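Last updated 2024-03-05

Has your place gone robot yet?

Posted by dustyclutch, 2024

Starting this because Jultex put arms in at our site in January and I'd like to hear from people further down the road. I've been on the benches 10 years. My job title now has the word "cell" in it and my pay slip hasn't noticed.

kettle_on
Same boat, different shed. We were told no job losses, and fair enough, there weren't any. What they did was stop filling the ones people left. The tea room has gone very quiet and there's always milk.

Otitz
I'll be the unpopular one. My wrists are better than they've been in years. I used to do the same grab and turn all shift and now I mind the thing that does it. Boring, yes. I'll take boring over a splint.

dustyclutch
Not arguing about the wrists. What gets me is the minding. You can't walk off, you can't chat, and when it stops it's your name on the stoppage sheet. We had a supervisor for that once and he got paid for it.

Couple from our floor:
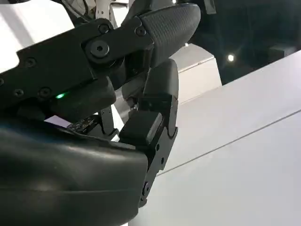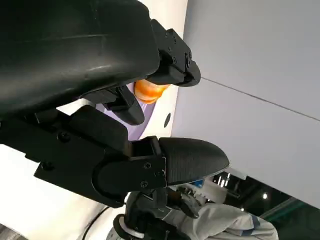
The training was half a morning and a login. Then a bloke from the vendor flew home and left us a binder with 2202 on the spine. We still don't know what the number means. I've learned the important parts, mostly where the stop button is and which noises you can ignore until lunch.

pallet_jill
Those fingers look busier than the clamps we have. Ours are two flat jaws and a prayer. How many screws do you have to keep an eye on? I got handed the tightening roster on top of my normal work and was told it was "upskilling".

dustyclutch
More than I'd like. There's a roster here too, laminated, so you know it's serious.

Bovine
Bit tired of this thread and it's only one page. Every generation on the floor has had this whinge. My old man had it about forklifts. Learn the kit, ask for the maintenance ticket in writing, and you'll be the last one they let go.

kettle_on
"The last one they let go" is a lovely thing to aim for, cheers.

Bovine
You know what I meant.

Otitz
He's half right though. I asked for the ticket and got it, plus five dollars an hour. Had to ask three times and bring a printout. The ones who waited to be offered are still waiting.

pallet_jill
Five dollars! We got a $2000 one-off and a barbecue. The sausages were decent.

aryee_nights
Nights here. Nobody has mentioned what it does to new starters. They used to spend their first months next to someone who knew the work by feel. Now they go straight onto a screen, and when the arm is down and we have to go back to doing it by hand, they've never touched the stuff. I spent most of a shift last week teaching a grown man how to pick things up. He was very good about it.

dustyclutch
Yes, this. We had an afternoon with the arms off and it was me and two others out of the whole crew who still had the knack. Best afternoon I've had since they went in, don't tell the boss.

Bovine
So put that in writing as well. Hand skills training, paid. They'll say no the first time.

dustyclutch
Fine, I'll do the printout. If I get the barbecue instead I'm coming back here to complain.

Recent topics
Who pays for lost time when the line is down?
Safety boots, wide fit, not terrible
Swapping from nights to days after 50
Is the Aryee site hiring or just advertising?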